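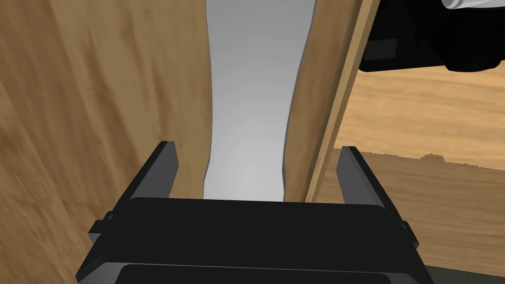 The remote-control group at the Sitley laboratory has recorded 200 demonstrations in its simulator since September. According to the project lead, each operator completes 13 practice runs before any work is kept. "We ask for slow, plain movements," the lead said. "If the operator hesitates, the arm learns to hesitate."

Sessions are limited to four hours. Asked whether guiding an arm by hand would be simpler, the lead agreed in part – "for the first lesson, certainly" – and said that a trial of both methods will begin at Hollus on 29th October.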